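Workshop notebook, money lessons for the younger group
March, Tostden room, entry written same afternoon

Second trial of the pocket money unit. Last time we spoke too long about interest and the children were lost. Today I kept only two ideas: what a thing costs, and what you give up when you pay for it.

Start was slow. The paper coins from Vomon had arrived, 600 in the box according to the label, but they are thin and stick to each other. We lost ten minutes in separating them. For next time: separate them the evening before, and put them in small envelopes, 50 in each. I prefer this to handing out loose piles, as the quick children take more and then the whole exercise is wrong from the beginning.

Exercise one (the shop). Prices were written on cards. I had made the mistake of writing all prices as round numbers, so the change was too easy. Colleagues who take the older group should use uneven prices. The word "afford" was not understood by several of them. I explained it as "having enough, and still having enough for the other things you need". Perhaps too long, but they repeated it to each other later.

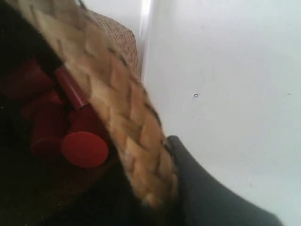 Exercise two was saving. Each child decides after every round how much to keep and how much to spend. I would like a visible place for the kept money, so that it does not simply stay in the pocket and get forgotten. A jar is usual, but glass is not good on our floor. Something like the woven basket with the thick braided rim would do, and a wide plait is easy for small hands to hold. The envelopes can go inside with the child's mark on them. We must agree that what goes in is not taken out before the last round, otherwise it is only a second pocket.

Totals after the last round: 476 coins kept by the whole group. I had guessed some 2 hundred, so the guess was poor. Not sure yet what it means. It may be that they like to save, or that my shop had nothing good in it. Must repeat with better goods before I write this in the report for Flerkow.

Borrowing: not tried. One child asked if he can pay "next time", and I said no too quickly. It was a good question and I should have stopped the game for it. Put it at the start of the next session.

The Meng worksheets: page with the family budget is too crowded, and the columns for "need" and "want" have the same colour. Half of the answers landed in the wrong column, and I cannot tell if this is the children or the page. Make our own version with one line per item.

To do
envelopes
new price cards, uneven
ask Vomon if thicker coins exist
simpler sentence for "afford"
worksheet, own version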